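About Wumstead

Wumstead is a small test shop for robot hands, grippers and the controllers that run them. Companies send us hardware, or ask us to buy it, and we tell them how it did. We don't build or sell robots.

Priit Liepiņa started the business after several years of installing packaging lines. The first job was a comparison of 2 suction grippers for a bakery supplier. Most of our work now is on hands with fingers, and most of it uses kitchen items: jars, bowls, lids, funnels. They are cheap and easy to replace, and clear glass gives cameras plenty of trouble. 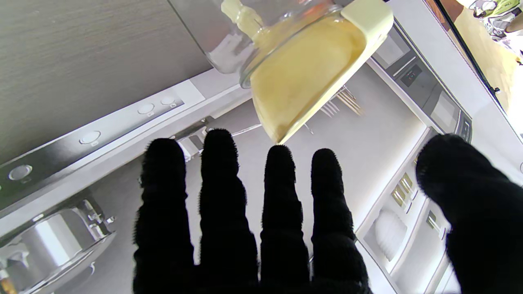 Five-digit hand in a black glove, wrist camera view, with a glass jar above the fingers.

How we test

Each hand gets the same list of tasks, in the same order, on the same table. A standard run is 1,000 attempts. We log every attempt, including the ones where an operator had to step in, and the client gets the full log along with the report. To date we have logged more than 2,804 hours of arm time.

We look at cameras the same way. A wrist view shows the fingers up close but loses the rest of the table, so we usually record a fixed view as well and compare what each one gives the controller.

Gloves are a separate item on the list. They change the grip, and they change how the fingers look to a camera – a fuzzy outline is harder to trace than a hard one. 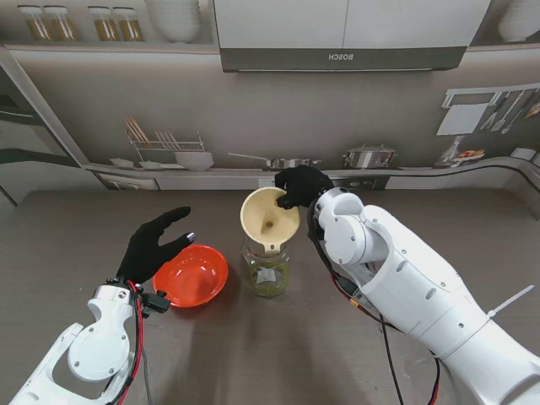 Two-arm station. The right hand holds the rim of a funnel over a glass jar; the left is open beside the bowl.

What you get

Reports run to 15 pages or so, with the settings listed in full so your own engineers can repeat the work. If a hand performs badly at the default grip force, we say so, and then we report what happened when we changed it.

Names you may see on our paperwork

Jaritz is our controller test program. Culley is the parts and repair side of the business. Kazlauskienė is our accounting office, and invoices come from there.

Visits

Clients are welcome to watch their own runs. Please book ahead. The shop closes for one week each November for calibration and floor work.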